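Open evening at the Hollis shed, Clesness

The Hollis is a shared workshop behind the old bus depot, and on 13th December it let the public in to see what its members get up to. I went for the robots and paid two pounds for tea.

Daranee Srisuk and Pongsak Khunthong have been building a pair of arms called Vemum since August. Printed joints, second-hand motors, 391 screws by Pongsak's count, and a bench that used to be a door. They try everything in a simulated kitchen first. Daranee says the real arms have cost more than 600 pounds so far and the simulated ones have never once needed gluing.

The job of the moment is washing up, or the part of it where you pick up the sponge.

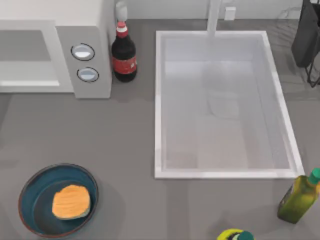 I asked whether the olive oil mattered. Pongsak said a kitchen with nothing in it teaches you nothing, and that he had spent an evening on the dials of the microwave, which the arms are not yet meant to touch. Daranee looked at the ceiling. The teal dish gets moved between runs, the sink stays put, and so far they are on run 23 of a planned 40.

Next open evening is in the spring. Park at Skeltomholm and walk, the depot gates shut at nine.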